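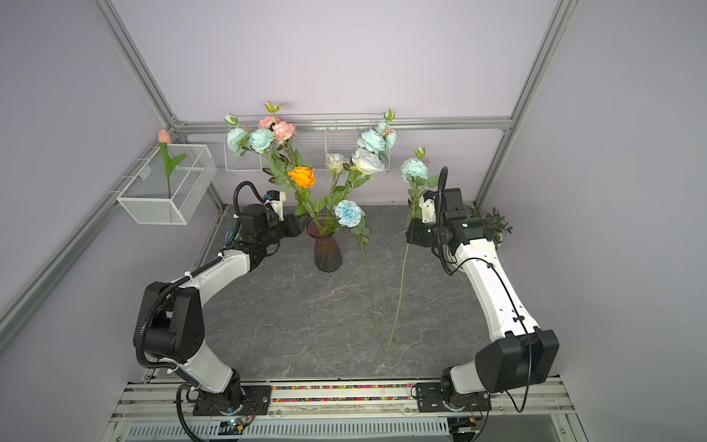

Search this site Go

# Gencombe Student Robotics Club - Flower Arranging Set

Recorded by club members under the supervision of Tülin Özkan. Two arms place artificial stems in a glass vase.

- Episodes: 76
- Held back for testing: 24
- Maintainer: Shih-chieh Tam

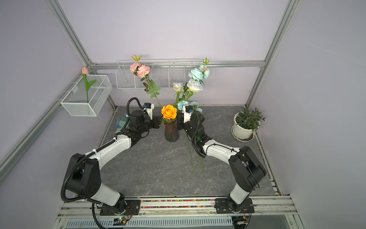 **May other schools use the recordings?**

Other schools may use them for teaching, provided that the club is credited.

Episodes that were stopped early are kept and marked as such in the index - please filter them before training.

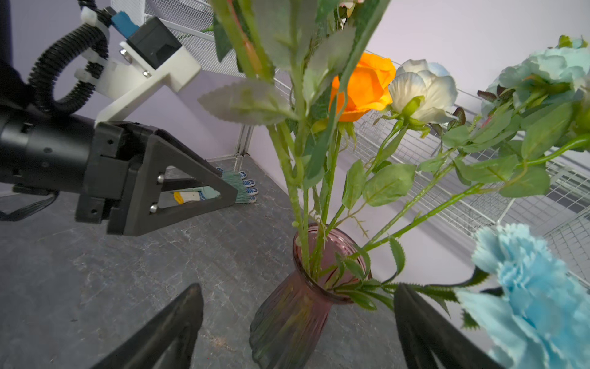
Wrist views are stored in separate folders, under the same episode numbers as the fixed view.

Last updated: Apr 30, 2024

Contact the club | © Gencombe Student Robotics Club | Back to top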